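Messnetz im Umkreis stillgelegter Forschungsreaktoren: »Der Stundenwert verdeckt die Spitze«

Farzad Amini wertet beim Ingenieurbüro Rissanen Daten aus Ortsdosisleistungssonden aus. Das Gespräch fand im August statt und drehte sich um die Frage, wie schnell ein Messnetz kurze Anstiege meldet.

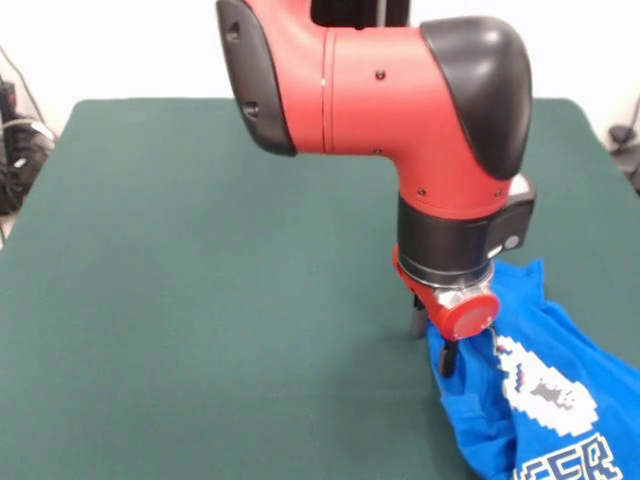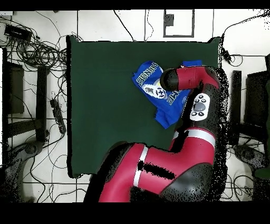 Im Netz Vultbridge stehen 31 Sonden. Sie übertragen im Normalbetrieb Stundenmittelwerte. »Ein Anstieg von sieben Minuten Dauer geht darin weitgehend unter«, sagt Amini. Die Minutenwerte lägen zwar im Gerät vor, würden aber erst bei Überschreiten der Schwelle abgerufen.

Die Schwelle selbst hält er für richtig gesetzt. Regen wasche Radonfolgeprodukte aus und erhöhe die Dosisleistung vorübergehend. »Wer das nicht herausrechnet, bekommt bei jedem Gewitter einen Alarm.« Seit der Umstellung auf die Software Brisora werden Niederschlagsdaten automatisch abgeglichen.

Arash Akbari, zuständig für den Betrieb der Station Cletville, sieht das Problem eher bei der Weitergabe. Zwischen Messwert und Meldung an die Kommune lägen drei Freigabestufen. »Technisch brauchen wir davon eine.« Über eine Kürzung werde mit dem Land verhandelt, ein Termin stehe nicht fest.

Die Rohdaten sollen künftig öffentlich abrufbar sein, zunächst nur für Cletville.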